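3/3/21 – for immediate release

**Gedska Speedway signs up for a full season, and I get to tell you first!**

I'm Krishnamoorthy Mathew, and I've been promoting speedway at the Gedska track long enough to know I shouldn't get excited in March. Well, too bad. We have a complete team, a full list of home meetings and a title sponsor in Zundano, who have put their name on the race jackets for the next 4 seasons (yes, four, I read the contract twice).

Our first home meeting is in May against Lysenko, and if you saw them at our place last time out you'll know why I asked for that one. They're quick from the gate and they love our inside line. So we've regraded turns one and two, added fresh shale and moved the starting gate a little farther from the first bend. Our riders had their first laps on it last week and came back grinning.

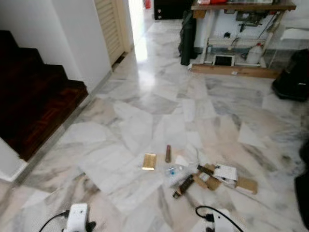
## Tickets and prices

Season passes go on sale Friday morning, and there are 228 of them. Once they're gone, you can still pay at the gate, where we have room for 2000 on the grass banks and 122 covered seats along the home straight. Kids under 12 get in free with an adult, same as always.

## The Hesesent Trophy

We're also bringing back the Hesesent Trophy, our individual meeting, after a year off – sixteen riders, twenty heats and a final. I'm still on the phone chasing the last couple of names, so please don't ask me who they are yet. The reserves will come from our own Saturday training school.

Press passes: email the track office with your name and outlet, and let us know if you'd like a spot in the pits.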